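Section 6: Painting a Wall with Uvar Brushed Finish

Welcome back! By now your wall should be patched, sanded and wearing its coat of Skundholm primer, and if you've ever painted a bedroom before, most of the hard work is already behind you. Brushed Finish goes on a little differently from ordinary wall paint (you'll be dragging a wide brush through it while it's still soft), so please read the whole section once before you open the can.

Before you start

Give the primer a full 12 hours, and a bit more if it's a sticky July and the windows have been closed. Stir the paint slowly with a flat stick all the way down to the bottom, where the pigment likes to settle. If your wall needs more than one can, pour them all into a big bucket and mix them together, so the color stays the same from one end to the other.

CAUTION: Keep a window open and wear safety glasses when you work above your head.
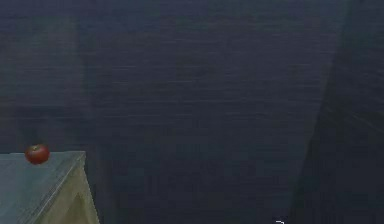

Fine horizontal grain on a dark slate blue-gray wall.

Rolling and brushing

1. Tape the ceiling line, the baseboard and any trim. Press the tape down with your thumb.

2. Roll on a strip of paint 6 inches deep along the top of the wall. It's tempting to do more at once, but the paint does get away from you!

3. Take the dry Karras brush, hold it nearly flat, and pull it sideways through the wet strip in one long, easy stroke. If you have to stop partway, lift off gently, and start again a hand's width back.

4. Wipe the bristles on a rag after each pass.

5. Roll the next strip so it just overlaps the last one, and carry on down to the baseboard.

6. Peel off the tape while the paint is still a little soft.

NOTE: Dark colors show the grain much more than pale ones, and they look different by lamplight than they do in the morning. Live with the wall for a day before you decide on touch-ups.

If a streak dries too heavy, let it harden overnight, rub it lightly with 600 grit paper, and brush a thin coat over the spot, following the grain. Emanuel Anghel at the Hekum paint desk is happy to talk you through larger repairs.

Cleaning up is covered in Section 7.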